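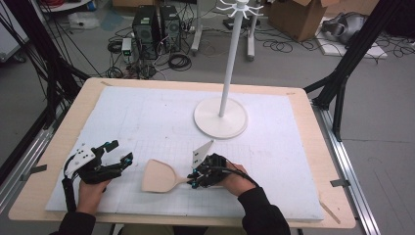 Holzspatel im Greifer, darunter weiße Platte mit Raster.

Lesezeit: 6 Min.

Der Übergangsrat von Hemar hat den Entwurf des neuen Versammlungsgesetzes veröffentlicht. Ich habe ihn mit der alten Notverordnung abgeglichen. Thread, weil die Zusammenfassungen von gestern Abend an mehreren Stellen die Vorfassung zitieren.

Ausgangslage: Die Notverordnung gilt formal weiter. Der Rat hatte nach dem Rücktritt der Regierung zugesagt, sie innerhalb von sechs Monaten zu ersetzen. Die Frist läuft im Juli aus. Eine Verlängerung ist in der Übergangsordnung nicht vorgesehen, ausgeschlossen ist sie dort allerdings auch nicht.

Zum Aufbau. Der Entwurf hat 16 Paragrafen. Die ersten drei regeln Begriffe und Geltungsbereich, dann kommen Anmeldung, Auflagen, Auflösung, Datenerhebung und Sanktionen. Die Übergangsbestimmungen stehen ganz hinten, und dort liegt meines Erachtens das eigentliche Problem.

§ 4, Anmeldung: Die Genehmigungspflicht entfällt. An ihre Stelle tritt eine Anzeigepflicht, 48 Stunden vor Beginn. Spontanversammlungen sind ausgenommen, sofern der Anlass »unvorhersehbar und gegenwärtig« ist. Beide Merkmale müssen kumulativ vorliegen. In der Vorfassung stand noch »oder«.

Praktische Folge: Die Kundgebung nach der Verhaftung der Hafenarbeiter wäre davon gedeckt. Die Kundgebung am Abend danach vermutlich schon nicht mehr, jedenfalls wenn man »gegenwärtig« so eng liest, wie die Präfektur das bisher getan hat.

§ 5, Schwellenwert: Ab 900 erwarteten Teilnehmern braucht es ein Sicherheitskonzept des Anmelders. Wer die Erwartung schätzt, steht nicht im Text. Die Begründung verweist auf »Erfahrungswerte der zuständigen Stelle«. Zuständige Stelle ist die Präfektur.

Ich halte das für einen handwerklichen Fehler mit Folgen. Wenn dieselbe Behörde schätzt, prüft und beauflagt, kann sie jede angezeigte Versammlung in das strengere Verfahren ziehen. Ein Rechtsmittel isoliert gegen die Schätzung gibt es nicht.

§ 6, Orte: Der Wastar-Platz taucht namentlich nicht mehr auf. Stattdessen gibt es »Bereiche von besonderer staatlicher Funktion«, die per Verordnung festgelegt werden. Der Kartenanhang ist angekündigt, lag der veröffentlichten Fassung aber nicht bei.

Ohne Karte ist § 6 nicht bewertbar. Bei einem Radius wie in der alten Regelung läge die gesamte Westseite des Platzes drin, inklusive der Treppe vor dem Justizgebäude. Bei Anknüpfung an die Grundstücksgrenze bliebe der Platz frei. Dazwischen ist alles möglich.

§ 7 und § 8, Auflagen und Auflösung: hier gibt es substanzielle Verbesserungen. Auflösung nur noch bei unmittelbarer Gefahr für Leib und Leben, Verkehrsbehinderung reicht nicht. Die Anordnung muss laut und wiederholt verkündet werden, danach gilt eine Wartezeit. Das kommt ziemlich wörtlich aus dem Krawczyk-Bericht.

Für alle, die ihn nicht gelesen haben: Der Krawczyk-Bericht ist die Untersuchung zur Räumung des Platzes im Februar. Kernaussage war, dass zwischen der ersten Durchsage und dem Einsatz der Wasserwerfer zu wenig Zeit lag und die Durchsage am Nordende nicht zu verstehen war.

Nicht übernommen wurde die zweite Empfehlung des Berichts, also die individuelle Kennzeichnung der Einsatzkräfte. Der Entwurf sagt dazu nichts. Laut Begründung soll das im Polizeigesetz geregelt werden. Für das Polizeigesetz gibt es weder einen Entwurf noch einen Zeitplan.

§ 11, Bildaufnahmen: Übersichtsaufnahmen durch die Polizei werden zulässig, wenn sie »zur Lenkung des Einsatzes erforderlich« sind. Speicherung bis zum Abschluss der Einsatznachbereitung. Ein Enddatum für die Nachbereitung fehlt. Zur Einordnung: Die Nachbereitung vom Februar ist bis heute nicht abgeschlossen.

§ 13, Sanktionen: Freiheitsstrafen für verspätete Anzeige sind gestrichen. Es bleibt eine Geldbuße, gestaffelt. Das ist eine klare Entschärfung und sollte auch so benannt werden, selbst wenn man den Rest ablehnt.

Jetzt zu § 15. Absatz eins hebt die Notverordnung auf. Absatz zwei bestimmt, dass »eingeleitete Verfahren nach bisherigem Recht zu Ende geführt« werden. Damit laufen alle Strafverfahren aus den Protesten weiter, und zwar auf Grundlage von Normen, die einen Absatz vorher abgeschafft werden.

Nach der Verfahrensübersicht des Justizressorts sind das 2.254 offene Verfahren. Die meisten betreffen die Teilnahme an einer nicht genehmigten Versammlung, also genau den Tatbestand, den es künftig nicht mehr geben soll.

Das allgemeine Strafrecht kennt den Grundsatz des milderen Gesetzes. Er wäre ohne § 15 Abs. 2 einschlägig. Der Absatz ist demnach eine bewusste Abweichung und kein Versehen. Wer die Amnestiedebatte verfolgt hat, wird den Zusammenhang sehen.

Iulian Zamfir, Rechtsreferent des Rats, hat in der Anhörung am Vormittag erklärt, man wolle der Justiz nicht vorgreifen. Das Argument überzeugt mich nicht. Eine Übergangsvorschrift greift immer vor, in die eine oder in die andere Richtung.

Tamara Barbu vom Koordinationskreis der Platzbesetzer hat die Streichung von § 15 Abs. 2 zur Bedingung für weitere Gespräche gemacht. Zu den Schwellenwerten und zum Kartenanhang liegt vom Kreis bisher keine Stellungnahme vor. Ich fände das wichtig, der Fokus auf die Verfahren ist verständlich, aber eng.

Zur Mehrheitslage: Für die Annahme braucht es im Rat eine Zweidrittelmehrheit. Die Delegierten aus Furkik haben angekündigt, geschlossen zu stimmen, aber offengelassen wie. Ohne Furkik fehlen dem Entwurf nach jetzigem Stand 2 Stimmen.

Furkik hat dabei ein eigenes Interesse. § 3 Abs. 2 überträgt die Zuständigkeit außerhalb der Hauptstadt auf die Bezirke. Das wollten die Delegierten seit Beginn. Es spricht also einiges dafür, dass sie zustimmen und § 15 für sie nachrangig ist.

Was passiert bei Ablehnung? Die Notverordnung bliebe bis zum Fristablauf in Kraft. Danach gibt es zwei Lesarten. Lesart A: Sie tritt ersatzlos außer Kraft, es gilt nur noch die Verfassungsgarantie. Lesart B: Sie gilt fort, bis der Rat sie ausdrücklich aufhebt. Der Wortlaut der Übergangsordnung trägt beides.

Ich tendiere zu A. Die Zusage war befristet formuliert, und eine Befristung ohne Rechtsfolge ergäbe wenig Sinn. Die Präfektur wird sich auf B stützen. Entscheiden müsste das Verfassungsgericht, dessen zweite Kammer derzeit nicht beschlussfähig ist.

Rückfrage aus den Antworten: ob der Rat einzelne Paragrafen getrennt abstimmen kann. Ja, auf Antrag einer Fraktion oder von mindestens fünf Delegierten. Der Antrag muss vor Beginn der zweiten Lesung schriftlich vorliegen – mündliche Anträge wurden beim Mediengesetz nicht zugelassen.

Zweite Rückfrage: ob eine Streichung von § 15 Abs. 2 auch rechtskräftig Verurteilte erfassen würde. Nein. Dafür bräuchte es ein eigenes Gesetz oder Begnadigungen im Einzelfall. Das mildere Recht wirkt nur, solange kein rechtskräftiges Urteil vorliegt.

Korrektur zu oben: Die Wartezeit nach der Auflösungsanordnung steht in § 8 Abs. 3, im Krawczyk-Bericht war sie länger angesetzt. »Ziemlich wörtlich« gilt also für die Voraussetzungen und die Verkündung, für die Dauer nicht. Danke für den Hinweis.

Die zweite Lesung ist für den Nachmittag angesetzt, Beginn nach der Haushaltsdebatte. Sobald der Kartenanhang vorliegt, ergänze ich den Teil zu § 6.

Kontakt | © Alle Rechte vorbehalten | Nach oben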